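Government of Plornlow

14 shares | 3 comments

Plornlow is a self-governing island territory with one of the liveliest small legislatures anywhere. Its government has three branches, set out in the Charter: the Council of Ministers, the Assembly and the High Bench. The capital is Etwood, where all of them meet within a few minutes' walk of each other.

The Assembly

The Assembly has 27 members, elected every four years from the districts of Etwood, Nirine and Cervantes. Nirine, the old fishing district, has only 2,000 registered voters, yet it regularly posts the highest turnout in the territory. Any resident may bring a petition to the floor once it has 243 signatures, and a remarkable number of laws began this way, including the much-loved Harbor Access Act.

Sittings open in February and are held in the evening so that members can keep their day jobs. The public gallery is free and often full!
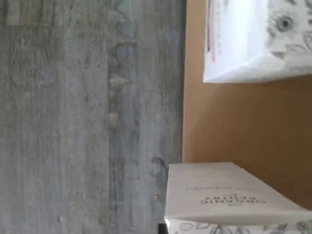

The Chief Minister

The Assembly chooses the Chief Minister from among its own members by open vote. No one may serve more than 3 terms. Gangadharan Fernandes, the first to hold the post, insisted on answering questions from the gallery as well as from members, a wonderful custom that is still kept at the end of each sitting.

The High Bench

The High Bench hears appeals and settles disputes over the Charter. Its best-known ruling, written by Chandrasekhar Krishnan, runs to 380 paragraphs and gave district councils the right to set their own harbor fees. It remains surprisingly good reading, and copies can be borrowed from the public library in Cervantes.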